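Recoger demostraciones a mano con pinza: ¿merece la pena en salas de reuniones?

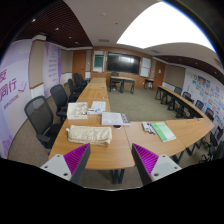 ¿Cuántas demostraciones hacen falta para que el sistema aprenda una tarea sencilla de recoger y dejar?

Depende sobre todo de cuánto cambien los objetos y los sitios entre una toma y otra. Con una sola mesa y un solo objeto se puede empezar con 40, pero lo que salga de ahí servirá para esa mesa y ese objeto.

tornton_sur
Abro el hilo porque llevo desde junio leyendo lo mismo: que basta con salir con la pinza en la mano, grabar en cualquier sitio y ya generalizará. No me lo creo. En Magaña hicimos 40 tomas por tarea en dos salas y el modelo aprendió de maravilla a guardar rotuladores en la primera. En la segunda iba a por el borde de un cuaderno. ¿Alguien tiene resultados que no sean un vídeo escogido?

dayana_trujillo
Dos salas no son nada, perdona que te lo diga. Si las dos tienen la misma mesa clara y las mismas sillas negras, para el modelo es casi la misma sala. Yo prefiero 20 sitios con pocas tomas que dos sitios machacados.

tornton_sur
Vale, pero ¿lo has medido o lo prefieres?

dayana_trujillo
Medido con una tarea, recoger un paño doblado. 19 aciertos de 20 en un sitio que no estaba en los datos. Con objetos rígidos no lo he repetido.

K. Tseng
19 de 20 suena bien hasta que uno pregunta quién colocaba el paño. Si lo coloca la misma persona que grabó las demostraciones, lo deja siempre donde le resulta cómodo. Nos pasó en Bundel: Urmila Saxena pidió a alguien de otra planta que preparase la mesa y el porcentaje se fue al suelo. No doy la cifra porque no guardamos bien los registros, y esa es otra queja que tengo.

dayana_trujillo
Lo colocaba yo. Tomo nota.

mbeltran
Yo añadiría el problema de la luz. Un panel de techo muy fuerte quema media imagen con el ojo de pez, y luego el seguimiento de la posición baila. Descartamos tomas por eso y casi siempre eran las del mismo lado de la sala, así que el conjunto quedó sesgado sin que lo quisiéramos. Ahora revisamos qué se tira antes de tirar nada.

tornton_sur
Eso mismo. Se habla mucho de cuánto se graba y muy poco de cuánto se descarta. He visto fichas de conjuntos de datos donde no viene ni una línea sobre el asunto.

Soledad Solís
Creo que estáis siendo un poco duros. Con la pinza en la mano una persona nueva aprende a grabar en una mañana. Con teleoperación, en Fernard, tardábamos bastante más y los movimientos salían a tirones. Que los datos tengan sesgos no quita que sean mejores que los que teníamos antes.

K. Tseng
Más baratos sí. Mejores está por ver. La muñeca humana hace giros que el brazo luego no puede reproducir, y si no se filtran, el modelo los aprende igual.

Soledad Solís
Se filtran con la cinemática del brazo, no es ningún misterio. Nosotros lo pasamos la misma tarde y, si una toma no es alcanzable, se repite con la mesa todavía puesta.

mbeltran
¿Y si cambias de brazo?

Soledad Solís
Pues se vuelve a pasar el filtro – y sí, se pierden tomas.

tornton_sur
Resumo mi postura para no dar más vueltas: voy a repetir la prueba con más salas, pero las mesas las preparará alguien que no haya grabado y se publicará también lo descartado. Si sale bien, me callo. Dayana, ¿te animas a hacer lo mismo con el paño?

dayana_trujillo
Me animo, pero con libros también, que el paño perdona mucho. Pásame tu hoja de registro por privado.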